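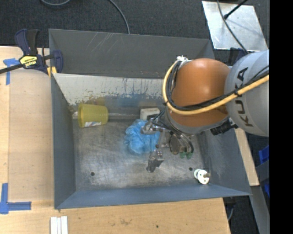

Edeltraud Pichler
@edeltraudpichler · febrero

Hilo sobre la bandeja gris, que se ha ganado un hilo. Metal, paredes muy inclinadas, fondo rayado y más manchas de las que me atrevo a fregar. ¡La adoro!

Llevo todo febrero ordenando el taller y la regla es sencilla: lo que no tiene sitio va a la bandeja. Luego, café, y a decidir pieza por pieza.

Tanda de hoy: un vaso de plástico amarillo translúcido, un trapo azul hecho un gurruño, un bloquecito blanco rectangular y una pieza blanca con forma de carrete. Poca cosa, pero cada una llevaba semanas dando vueltas por la mesa.

El vaso se queda. Ese amarillo alegra cualquier estante y me viene de maravilla para los lápices - el bote anterior lo rompí yo, sin ayuda.

El trapo azul, al cajón de los trapos. Doblado. Bueno, doblado a mi manera.

El carrete me tiene loca. Agujero en el centro, blanco, pequeñito... Hnat Ivanyshyn dice que es de un soporte Pliteo. Yo digo que no, que los Pliteo son más anchos. Se admiten apuestas.

Para los que preguntáis por la mordaza azul y amarilla de la esquina: sujeta el borde de la bandeja a la mesa y es lo mejor que he hecho este mes. ¡Antes se me iba de paseo cada vez que buscaba algo en el fondo!

La cinta azul de pintor sobre la madera también me encanta. Se pega, se quita, se cambia de sitio y la mesa tan contenta.

Siguiente parada: la caja de tornillos Harju. Casi 700, todos mezclados - me voy a poner música y a disfrutarlo como una enana.

Sigo mañana con los tornillos. Si alguien reconoce el carrete, que me escriba, por favor.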